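Search this site
Type and hit enter
Search

Oiling a Tired Workbench Top

I love this job! One slow afternoon in April and a dry, gray bench top looks alive again. My own bench came out of an old shop in Mostyn and drank up oil like you wouldn't believe.

Clear everything off and sweep. Sand with the grain, using medium paper first and then fine, and wipe the dust away with a barely damp rag. Let it dry fully.

Pour on a small puddle of boiled linseed oil and spread it thin – thinner than you think! Wait 5 minutes, then rub off whatever is still sitting on top. Give it a day and do it again. Three coats is plenty for most tops, though the edges (they're so thirsty) may want one more.

Spread the oily rags flat outside to dry, never in a pile. They can catch fire on their own.

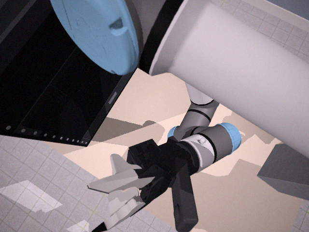 A beige work surface with robot arms over it.

Touch up the worn spots every 6 months or so, and go easy on the oil.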